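Surface and Footwear Laboratory, Resgate
Notebook entry, July
Job 1638: rotational traction, training pitch at Lodska
Entry by Z. Liem. Read and initialled by S. Entili.

Purpose

The Lodska club has asked for a second assessment of its hybrid training pitch before the first team returns from its summer break. The medical department reported that several players complained last season of the foot "holding" when turning, chiefly in the goalmouth at the car park end. The laboratory has been asked whether the surface grips more strongly there than elsewhere, and whether the stud pattern worn by most of the squad makes any difference. The laboratory has not been asked to comment on the cause of any particular injury and will not do so in the report.

Equipment

The studded disc apparatus was used throughout, with the newer torque wrench. The older wrench remains out of service. The drop height was set at 60 mm in accordance with our own procedure and checked against the gauge block before leaving Resgate. It was checked again at the pitch after the second test position, when the retaining pin was found to be slightly loose. The pin was tightened and the readings at that position were repeated. The first set has been struck through on the sheet but left legible.

Two sets of studs were taken: the standard round studs supplied with the apparatus, and a set of moulded bladed studs cut from a pair of Estitz boots which the club's kit manager provided. The blades were fixed to a spare disc in the workshop by S. Entili. The fixing is sound, but the blades do not sit at precisely the same angle as they do on the boot. This must be stated in the report. The bladed results can be compared with one another, and should not be set beside published figures for round studs.

Conditions

Work began at 7.30 in the morning at the request of the ground staff, who needed the pitch for the academy by late morning. The surface had been watered overnight. It was evenly damp in the centre and at the far end. The near goalmouth was noticeably drier, and the head groundsman confirmed that one sprinkler on that side had not been lifting fully. He did not know for how long. The grass had been cut the previous afternoon to 28 mm. There was light cloud and little wind.

Observations

Centre circle, round studs: readings steady, with no outliers. The disc turned smoothly and left a clean ring.

Centre circle, bladed studs: slightly higher than round, as expected. The turf held together well.

Far goalmouth: similar to the centre with both discs. There was some loose material after the bladed test, which brushed back in without difficulty.

Near goalmouth: higher than both other areas. The difference was small with round studs and plain with blades. On two occasions the disc held and then released suddenly, so that the wrench reading jumped. The peak was recorded in each case as the procedure requires, but the manner of release seems to me at least as relevant to the club's complaint as the peak value itself. Our recording sheet has no place for this. I have written it in the margin.

A further position was tested on the near touchline, outside the marked area, where the ground staff had repaired a worn patch with turf from a different supplier. The round studs pulled through it with very little resistance. A player moving from that patch on to the pitch proper would meet a considerable change of grip within a stride. The club did not ask about this area. I recommend that it be mentioned in the covering letter and kept out of the main table.

Probe readings of moisture were taken beside each position at a depth of 20 mm. These agree with what was seen underfoot. The probe was slow to settle in the near goalmouth, and the last reading there should be treated with caution.

Discussion

The simplest explanation is the faulty sprinkler. A dry, firm surface with well-anchored fibres may be expected to grip a bladed stud more strongly, and the rest of the pitch gives no cause for concern. However, the near goalmouth is also the most heavily used part of the ground. The goalkeeping sessions are held there, and the sand content may have altered with repeated top dressing. Moisture and wear cannot be separated on the evidence of one visit.

S. Entili has suggested that the near goalmouth be watered by hand to match the centre and tested again on the same morning, first as found and then wetted. I agree. If the readings fall into line, the club has a maintenance matter to settle and need go no further. If they do not, cores should be taken, for which the club's written permission will be needed.

The question of footwear is less easily dealt with. The kit manager believes that most of the outfield players wear the bladed pattern all year, including on firm ground, and that they are unlikely to change it on the laboratory's advice. He may well be right. The report should set out the difference found and leave the conversation to the club's medical staff, who know the players.

Points on procedure

The loose retaining pin is the second such case this season. The pin should be added to the checks made before departure, with a space for initials.

The kneeling board was left at Resgate. One was borrowed from the ground staff and has been returned.

The sheets were completed in pencil owing to the damp. They have since been copied in ink, and the originals are filed behind them.

Comment by S. Entili: I have compared the copied sheets with the originals and find one error, at the far goalmouth, fourth drop, where two digits had been reversed. Corrected and initialled. The mean is altered slightly and the finding is unchanged. I would prefer that the bladed disc be remade before the return visit, with the angle taken from the boot by means of a plaster cast. Gidey can supply the plate at short notice.

Reply, Z.L.: Agreed. The present disc should also be kept, and both used at the centre circle, so that the two visits can be joined up.

Actions

Z. Liem to write to Lodska proposing the return visit and asking that the sprinkler be left as it is until then.
S. Entili to order plate from Gidey and remake the bladed disc.
Moisture probe to be checked against oven-dried samples.
Draft report to be held until the second set of readings is available. An interim note may be sent if the club asks for one, limited to the observations above and the advice that turning drills be moved to the far end for the present.

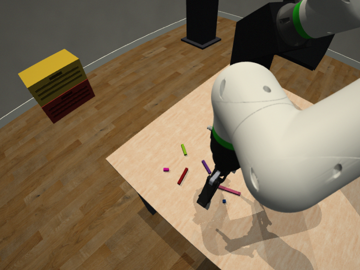
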